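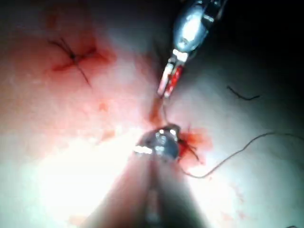
Ostau: a term list for wound closure

Version 3, 28 April 2024
Maintainer: Mikkel Østergaard

Ostau is a table of English terms used in writing about sutures, needles, knots and tissue handling. It was compiled for indexing older surgical textbooks and supply catalogs, where one item often appears under several names. The table holds 2000 entries. It contains no patient data and no clinical advice.

Contents

terms.csv: one row per term
variants.csv: spellings and older names, each pointing to a row in terms.csv
sources.csv: short codes for the books and catalogs consulted
CHANGES.txt: edits by version

All files are UTF-8 with Unix line endings. The separator is a comma. Fields that contain a comma are in double quotes.

Columns in terms.csv

id: integer, never reused after a row is deleted
term: preferred form, lowercase except for proper names
class: one of material, needle, knot, pattern, tissue, instrument
gloss: plain definition, no longer than 100 characters
source: one or more codes from sources.csv, separated by a semicolon
status: current, dated or doubtful

The class "pattern" covers the path of the thread, such as simple interrupted, running, vertical mattress and purse-string. Knots are kept apart from patterns even where a source treats them together. "Surgeon's knot" is therefore a knot, and "interrupted suture" is a pattern. The bare word "suture" has two rows, one for the thread and one for the stitch. A third sense, the joint between bones of the skull, is out of scope.

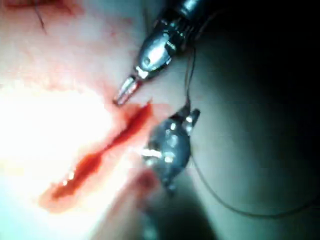
Spelling follows American use. British forms are in variants.csv with the tag br. Hyphens are kept only where most sources have them, so "purse-string" is hyphenated and "catgut" is one word. Plurals are not listed unless irregular.

Sources

Three collections were read in full: the Cokine catalogs, the Paracha teaching notes and the Florau library's surgical shelf. The Cokine catalogs were scanned and corrected by hand. The Paracha notes were typed from paper. Brand names were removed from both unless they had passed into general use.

Known problems

Gauge terms are uneven. Older catalogs number thread by their own scales, and these do not convert cleanly to the USP sizes. The original figures are left in the gloss.

The 40 rows marked doubtful rest on a single mention each. Some may be printing errors. They are excluded from the default export.

Needle terms are thin on shape of point. "Taper," "cutting" and "reverse cutting" are well covered; the spatula forms are not.

"Gut" and "catgut" are merged under one id. Users who need them separate should work from variants.csv, where the source codes are still distinct.

Changes in this version

The March review split "tie" into a noun row and a verb row, and moved "ligature" from knot to material. Rows for staples and adhesive strips were dropped and will not return.

License

CC BY 4.0. Please cite the version number along with the name. Corrections should give the row id, the proposed wording and a page reference.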